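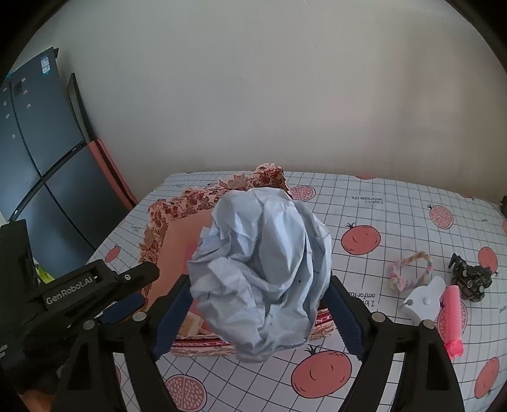 Hellblaues Tuch, zerknüllt

Orkoron ist eine Science-Fiction-Comicserie des Verlags Palomino, die es auf 119 Heftausgaben brachte und bis heute zu den schönsten Entdeckungen gehört, die man auf einer Comicbörse machen kann. Getextet wurde sie von Ming-te Wan, gezeichnet überwiegend von Idrisa Mfaume. Die Hefte erschienen zunächst wöchentlich, ab Nummer 41 alle zwei Wochen.

Handlung

Schauplatz ist Jidov, eine Hafenstadt auf einem Mond, dessen Meer nur bei Nacht flüssig ist. Die Lotsin Cimcombe steuert Frachter durch die Fahrrinne und gerät dabei an den Orkoron, ein uraltes Wesen unter dem Eis, das in Rätseln spricht und sich für Schiffsladungen brennend interessiert. Aus dieser Grundidee macht Wan erstaunlich viel: Schmuggelgeschichten, ein Gerichtsdrama über sechs Hefte, eine großartige Episode ganz ohne Text (Heft 63) und immer wieder Abstecher in die Unterstadt, wo die Hafenköche ihre eigenen kleinen Abenteuer erleben.

Entstehung

Palomino hatte bis dahin vor allem Lizenzmaterial nachgedruckt. Die Verleger Nilton und Ruth Arango wollten eine Eigenproduktion, die sich im Kioskregal neben den importierten Superhelden behaupten konnte. Wan legte ein Konzept von 11 Seiten vor, Mfaume lieferte dazu Probeblätter in Tusche. Die erste Nummer kam im Juni in den Handel, mit einem Bastelbogen des Hafens als Beilage — vollständig erhaltene Exemplare sind entsprechend gesucht.

Anfangs umfasste ein Heft 40 Seiten, von denen allerdings nur 14 auf die Titelserie entfielen. Den Rest füllten Nachdrucke, eine Leserbriefseite und die Witzreihe »Kombüse«, die Ruth Arango selbst textete. Mit der Umstellung auf den zweiwöchentlichen Rhythmus fielen die Nachdrucke weg und Orkoron bekam endlich den Platz, den die Serie verdient.

Stil

Mfaume arbeitete mit breiten Querpanels und sehr viel Schwarz. Seine Nachtszenen auf See sind eine Wucht! Wer die Originalhefte kennt, wird auch die Farbgebung nicht vergessen: Türkis und Orange, oft leicht neben der Kontur gedruckt, was dem Eis einen flirrenden Rand gibt. In den Sammelbänden ist der Passer korrigiert, und manche Fans vermissen den Effekt.

Eine Besonderheit ist das Lettering von Édgar Huaranga. Für die Sprechblasen des Orkoron entwarf er eine eigene Schrift aus abgerundeten Keilen, die sich mit etwas Geduld entziffern lässt. Der Schlüssel dazu steckt in Heft 22, verteilt auf die Hausnummern einer Straße in der Unterstadt. Auf der Leserbriefseite wurden danach monatelang Botschaften in Keilschrift abgedruckt.

Ausgaben

Die Heftserie liegt in 11 Sammelbänden komplett vor. Band 4 enthält zusätzlich die Probeblätter, Band 11 ein langes Werkstattgespräch mit Wan und Mfaume. Nicht nachgedruckt wurden »Kombüse« und der Bastelbogen. Von Heft 87 existieren zwei Umschlagvarianten: eine mit gelbem, eine mit weißem Logo. Inhaltlich sind sie identisch, die weiße ist seltener.

Rezeption

In der Fanpresse wurde die Serie früh gelobt, besonders für Cimcombe, die ohne Kräfte und ohne Uniform auskommt und trotzdem jedes Heft trägt. Kritik gab es am Ende — Nummer 119 lässt offen, ob der Frachter den Hafen erreicht. Wan hat eine Fortsetzung mehrfach abgelehnt.

Siehe auch
Palomino (Verlag)
Kombüse (Witzreihe)
Liste der Orkoron-Hefte
Idrisa Mfaume

23-mal geteilt · 3 Kommentare

hafenratte: Heft 63 habe ich als Kind bestimmt hundertmal gelesen. Oder eben angeschaut. Danke für den Artikel!

T. B.: Mein Heft 87 hat das gelbe Logo, aber auf der Rückseite fehlt der Preis. Kennt das jemand?

keilschreiber: @T. B. Ja, meins auch. Die weiße Variante habe ich noch nie in der Hand gehabt.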